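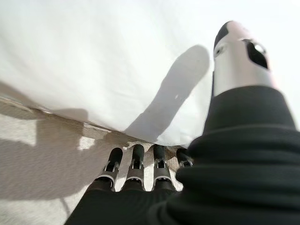 Ticket 696
Subject: Heda thermostat drops offline overnight, bedroom zone stuck at 65
Product: Heda wall thermostat with Bimgate gateway
Status: Open, waiting on customer
Priority: Normal

Hi again! Your last message asked me to keep a log of what I tried and in what order, so I'm pasting the whole thing in. It's long, sorry, I type fast when I'm annoyed.

The short version for whoever picks this up: the bedroom zone goes offline in the middle of the night, the app shows a gray cloud with a line through it, and the thermostat sits at 65 no matter what the schedule says. Living room zone is fine. Hallway zone is fine. Same gateway, same firmware, same everything as far as I can tell. It started in October when the heat came on for the season and it did not do this last winter.

What I had done before opening the ticket:
Rebooted the gateway (unplugged, waited, plugged back in).
Rebooted the router.
Deleted the bedroom zone in the app and added it again.
New batteries in the thermostat, good ones, right out of the pack.
Yelled at it.

Adding the zone again worked for one night and I got very excited and told everybody. Next morning it was 65 in there and the gray cloud was back.

Your first reply had me turn on the extended log under Settings, Advanced, Diagnostics. By the way, that menu is not where the help page says it is. The help page says to tap the gear, but the gear only has account stuff now. I found it by long-pressing the gateway name. Could somebody fix the page?

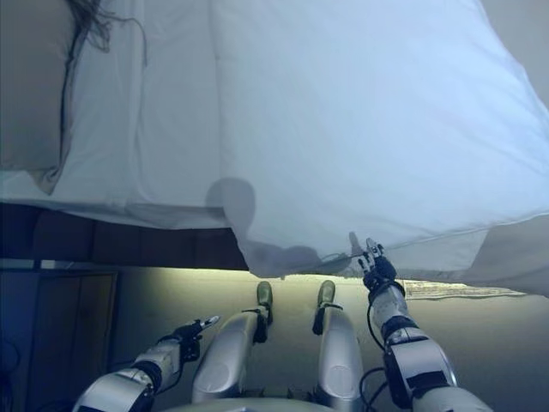 Posted by: draftyhouse (customer)
Tuesday, 9:40 PM
Reply to: Ticket 696

OK, so, extended log results. Every drop has the same line in it, which is error 83 and then "peer not responding." Then the gateway retries for a while and quits. The retry timer says 1,000 and I don't know if that's milliseconds or what, the log doesn't say. Then there's nothing from the bedroom until I go poke the thermostat, and it wakes right up like it had been there all along.

I looked up 83 in the list you sent and it says "see 80." I looked up 80 and it says "communication fault, general." Thank you, very helpful, lol.

Tonight I moved the Bimgate gateway off the bookshelf and onto the little table in the hall, with the door open between it and the bedroom. Signal in the app went from two bars to three. I also changed the radio channel the way you described. That took a couple of tries, the app kept spinning and then telling me it had saved when it hadn't. If you back all the way out and go in again you can see what it really saved.

Update, 6:15 the next morning: offline again. Error 83 again. But it dropped later than usual, just before 5, so maybe the move did something?

Update, same day, lunchtime: I called the place that put the heating in, Garrido, and the person on the phone said they had seen this when two thermostats ended up with the same zone address after an update. He had me hold down the up arrow and the power button together until the screen went blank and showed the address. Living room and bedroom are different. So it isn't that, unless the screen is lying to me.

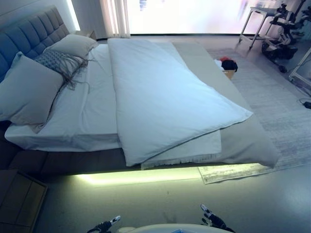
You asked where exactly the remote temperature sensor is, so let me try to explain the layout. It's the small white puck that pairs to the bedroom thermostat, and the installer stuck it low on the wall behind the bed. The thermostat itself is by the door. Last winter we had a bed with a plain metal frame and now we have a big platform one with a tall padded headboard, all those tufted panels in rows, and it goes right up against that wall. I didn't connect the two until I was typing this! So the puck has been sitting in a dead pocket back there with all that upholstery between it and the room. Could that do it? The drop is always in the coldest part of the night, when I guess it's trying to report the most.

So I pulled the bed out (heavy, do not recommend alone), peeled the puck off and stuck it up by the light switch with the putty we use for posters. Then I paired it again. The pairing light is supposed to blink green and then go solid. Mine blinked green, went off, blinked green, and then went solid, so I'm telling you in case that matters.

First night after moving it: no drop. Extended log has one warning at 2:20, not an 83, just "slow reply."

Second night: no drop, and the room was at the temperature I set for the first time in weeks.

Third night: dropped at 4:50. Error 83. I could cry.
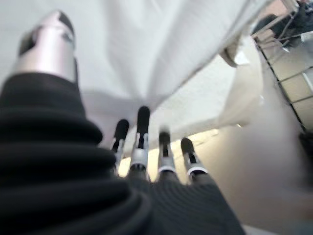
Attachment 4: bedroom, white cloth.

The full log export is attached too, it's the one ending in 696. The app named it that, I assume after the ticket. The third night is at the bottom.

Things I have not tried yet:
Factory reset on the gateway. I'd have to set up all three zones again, so I want to hear from you first.
Swapping the living room thermostat into the bedroom. I can do this if you tell me whether the back plates are the same. They look the same but the bedroom one has an extra wire, a blue one, tucked behind it and not hooked to anything.
Rolling back the firmware. There's no button for that on my end.

And questions for you:
Is 65 the fallback temperature when it loses contact? Can I change it? If I could make it fall back to something warmer I'd be a lot more patient about the rest.
What is the unit on that 1,000?
Should the puck be at a certain height?

I'm leaving the extended log running tonight with the gateway still in the hall. I'm usually by the phone after 6 if you want to call instead, the number on the account is right.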